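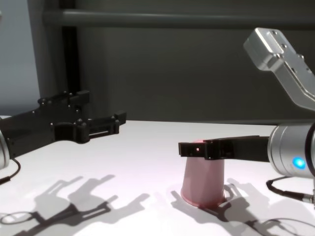
Ticket 300 - Skutum club portal, match squad list
Opened by: Bilal Obeidat
Status: waiting for reply

Hello, I write for the Curum football club, under-17 team. After the last update the squad page does not accept our goalkeeper for the match against Srour. The message says "player not available, medical". He was ill in November, but the doctor cleared him and I uploaded the paper on Nov 19, 2022.

What I tried already:
Logged out and logged in again. Same message.
Removed him and added him again with shirt number 11. Same message.
Tried the phone of my colleague - the page opens, but the Save button stays gray. 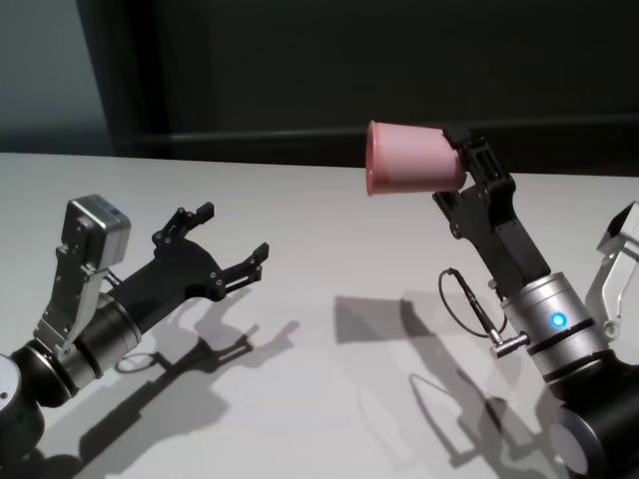 Attachment 2: two robot arms at a white table, one holding a pink plastic cup.

Reply from Ayman Semaan, Pandeo support:
Thank you for the clear steps. The medical paper is in the system, but the end date of the absence is empty. Please open his profile, fill in the date and save. If you see error 124, send me the time when it appeared.

Bilal Obeidat:
I filled in the date. No error 124, but he is still red in the list. Must I wait for something?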